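Keeping Food Dry at Home: Storage Habits in Pollomdale

Student project report, Home and Consumer Studies

Introduction

Our course asked each of us to choose an everyday household subject and study it over one term. I chose the storage of dry food: flour, rice, oats, sugar, pasta, tea and biscuits. Most households buy these things every week or two and keep them for much longer than fresh food, but the way they are kept varies a great deal from one kitchen to the next.

I wanted to find out where people keep dry food, what they keep it in, and how much of it they end up throwing away. I also ran a small test at home to compare different ways of keeping flour and biscuits.

The project was carried out in Pollomdale, where I live, and in Jindton, the next town along the river. Pollomdale has mostly older terraced houses with small kitchens. Jindton has more new flats, many of them with a fitted larder cupboard.

The survey

I wrote a questionnaire of 15 questions and handed out paper copies through the college, the library in Pollomdale and two corner shops in Jindton. 260 were filled in and returned. I left out the ones where fewer than half of the questions had been answered when I worked out the results for each section.

The first questions were on where the food is kept. Wall cupboards were the most common answer in both towns. In Pollomdale a good many people also used a shelf or cupboard in the room where they eat, as there was no space left in the kitchen. Several wrote in the margin that tea, sugar and biscuits live on the dining table all day and are never put away. A table by a window can be a poor place for these, depending on the sun. Tea fades in flavour when it is kept in the light, and chocolate biscuits go white on top after they have been warm.

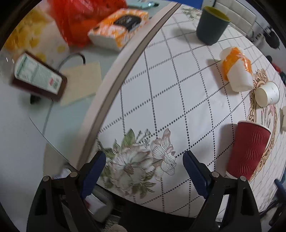
How long does plain flour keep once the bag has been opened?
Plain white flour keeps for six to eight months in a closed container in a cool cupboard. Wholemeal flour has more oil in it and is best used within three months.

The survey answers showed that very few people knew the difference between the two. Most treated all flour the same and went by the date on the bag. The date is for an unopened bag, so it is not much help once the flour is in use.

The next questions were on containers. The most common answer was that food stays in the packet it was bought in, with the top folded down and held with a clip, a peg or a rubber band. Glass jars came second and plastic tubs third. Tins were used mainly for tea and biscuits. Older people who answered were more likely to have a full set of matching containers, and more likely to say that they had owned them for over ten years.

I asked whether people wrote the date on a container when they filled it. Only a small number did. When a new bag is tipped in on top of the old food, the oldest part stays at the bottom, and some of it may be there for a year or more.

The home test

For the test I used two kinds of food and three kinds of storage. The food was 1000 g of plain flour and 2000 g of plain biscuits, each divided equally between the three. The storage was:

1. The original paper or film packet, folded and held with a clip.
2. A plastic tub from Futel with a snap lid.
3. A container with a plain lid that rests or pushes on and has no rubber seal. 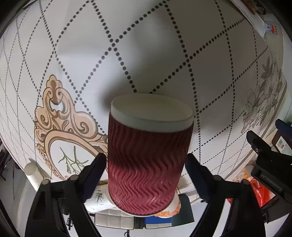
Method

All the containers were washed and left open overnight to dry before they were filled. I weighed each one empty, then full, on a digital kitchen scale. They stood together on the same shelf in our kitchen, away from the cooker. I opened each one once a day for ten seconds to copy normal use, and weighed them again every Sunday for six weeks.

Food that takes in damp from the air gets heavier, so a gain in weight shows how much moisture has got in. I also broke one biscuit from each container every week and noted whether it snapped or bent. The broken biscuit was weighed and put back, so that the total would not change.

Results

The flour in the folded bag gained the most weight and had formed small lumps by week four. The flour in the snap-lid tub hardly changed. The plain-lidded container came between the two, closer to the tub than I had expected.

The biscuits gave a clearer result. Those in the clipped packet bent without snapping from the second week. The plain lid kept them crisp until week four and the snap lid until the end of the test.

I had planned a second round in June with rice and oats, but the scale broke and the replacement gave readings that did not match the first set. Those figures are not used here.

Cost

I compared prices at the Agudelo hardware shop in Jindton. A set of sealed tubs cost more than three times as much as the same number of plain-lidded ones. For flour that is used up within a month or two, the cheaper kind would do. For biscuits the seal is worth paying for, unless the packet is finished within a few days.

Problems with the work

The survey was not a fair sample, as it reached mainly people who use the library or know someone at the college. The test was done in one kitchen only, and I did not measure the dampness of the air. If I did it again I would borrow a humidity meter from the science department and keep a second set of containers in a different room.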